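Trestar Builds Hands-On Stations for Ernwood Science Museum

October 22, 2019

Visitors to the Ernwood Science Museum can now try their hand at fine manual work, from threading a watch spring to closing a practice wound, in a new gallery designed and built by Trestar. The gallery, called Steady Hands, opened to the public this week after a month of testing in September.

Steady Hands fills 2000 square feet on the museum's upper floor and holds 19 interactive stations. Most are built around a single task that takes two or three minutes to finish. Visitors pick a tool, follow a short set of drawings on a touch screen, and get a trace of their own movements when they are done. The trace can be laid over one recorded by a person who does the work for a living.

Trestar recorded those traces over the winter with engravers, dental technicians, surgeons, and a violin repair shop in Plisdale. The recordings are stored on a server in the museum, so staff can add new ones without changing the stations themselves.

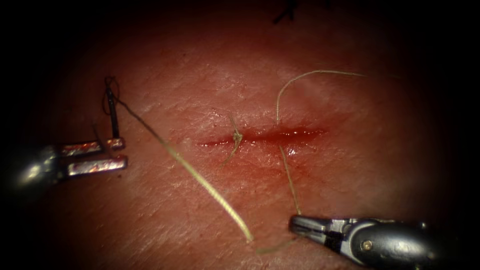
The screens use very little text. Early versions had full written instructions, and test visitors skipped most of them. The final version relies on line drawings and short animations, with captions in English and Spanish that can be turned on from any station. All of the counters can be lowered for children or for visitors using wheelchairs, and 9 of the stations can be used with one hand.

The furniture was made by Skála, a workshop that has supplied cabinets and display cases to the museum before. The counters are solid maple with replaceable tops — the museum expects the tops to wear out long before the electronics do. Tools are attached with thin steel cables, and a spare set of each is kept in a drawer under the counter.

During the September tests, the museum invited school groups and members to use the gallery on weekday mornings. Staff watched where lines formed and moved two of the busiest stations farther from the entrance. Trestar also shortened the opening animation and made the reset button larger after several groups walked away without finding it.

A separate wall display shows the traces left by visitors during the day. New lines appear as people finish their tasks, and the wall clears each night at closing. Visitors who want to keep their own trace can print it on a card at the exit.

Steady Hands is included with regular museum admission, and no timed ticket is needed. Groups of more than ten are asked to book ahead through the education desk. A smaller traveling version with six stations is planned for the Plisdale public library, with dates to be announced.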